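Stamar presents the Trelero work table for homes and small workshops

Jul 24, 2023

14 shares
0 comments

Stamar, the furniture workshop from Hodoroagă, announces that its new work table, Trelero, can be ordered from today. The table is made for people who fold, sort, sew or pack at home and who need one large surface for it, and it is also offered to small workshops and schools.

Trelero has a wooden top with a warm finish in which the grain stays well visible. The top is 200 centimetres long. The grain runs along the length of the table, so that a piece of cloth can be laid straight by following the lines of the wood. Many customers who work with fabric have asked us for this, and we were glad that it could be done without printing or cutting any marks in the surface.

The finish was the longest part of the work. We began with it last November and tried several mixtures before we chose the present one. It has a tone between orange and brown, and it gives a quiet background to grey, white and black things, which are easy to find again on it at the end of a long day. The surface should be cleaned with a soft cloth and a little water. Strong cleaning products are not recommended.

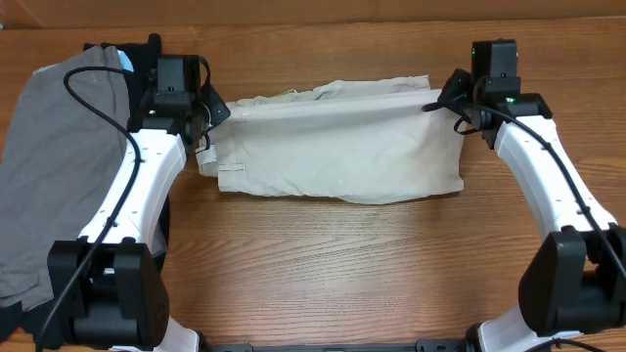
Trelero tabletop in the warm orange-brown finish, with grey fabric at the left.

The table comes in 2 heights, one for sitting and one for standing work. The legs are packed separately from the top and are fixed with the screws which are in the box. We advise that two persons carry the top, and that it rests on a blanket while the legs are put on.

For the first series, Stamar has prepared 292 tables. They are sold directly from the workshop in Hodoroagă and through our partner Citus, who is also responsible for the delivery. Citus has a long experience with large and heavy parcels, and its drivers will bring the table into the room where the customer wishes to have it, if the stairs and the doors allow this. Please measure them before you order.

Every table has a guarantee of 36 months. The guarantee covers the top, the legs and the screws. It does not cover small changes of colour, which are natural for wood that stands near a window. A small bottle of the same finish is given with each table, so the owner can repair light scratches without sending anything back to us.

Samples of the finish can be seen at the workshop, or they can be sent by post on request. Schools that wish to order more than one table are kindly asked to write to Stamar for a separate offer.

Press contact: Stamar, office for press and customers, Hodoroagă

14 shares
Share this release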